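7/10/25

We've had the pale wooden table for just over a year now and it was due a proper clean. I'd wiped it most evenings since August, but wiping only moves the crumbs to the other end. Janaína Mendonça said to go along the grain, never across it, and to leave the rough side of the sponge out of it until the rest had been tried. 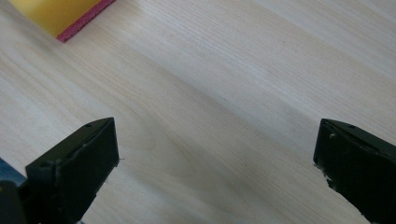 Yellow sponge, red scouring edge, pale wood.

I started with warm water and a drop of washing-up liquid, roughly 200 ml in a bowl. The soft side did nearly all of it. There was one sticky patch left over from a jar of Zadetton marmalade, which took 8 minutes and a second bowl. Then a dry tea towel, both sides of the cloth, and the window open.

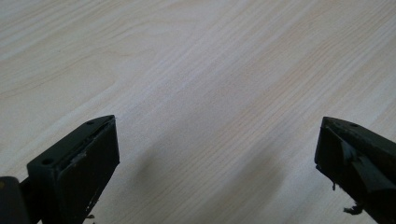 I do like the grain on this table. Some of it runs dead straight and then it goes off into curves, and I'd stopped noticing because there was always post on top. The post has gone in the drawer for now.

Oil next, once I've been to Rustgate for a tin. Abundio swears by two thin coats with a night between them - I'll probably do one and see.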